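Hekatthorpe packing trial: equipment report, Sun 13 April

The Trirkau arm is paid for and sorting apples and oranges at the bench. We have spent 8 of the 20 thousand pounds, and the quote from Kollár for spare fingers is in. 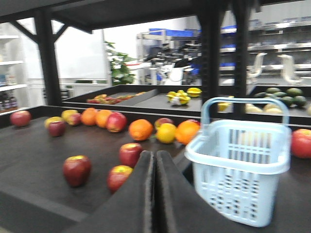
Ikechukwu Adeleke asks that we hold the second arm until the fingers have been priced over a full year. We agree, and will order three spare pairs now. Demora can deliver in nine weeks.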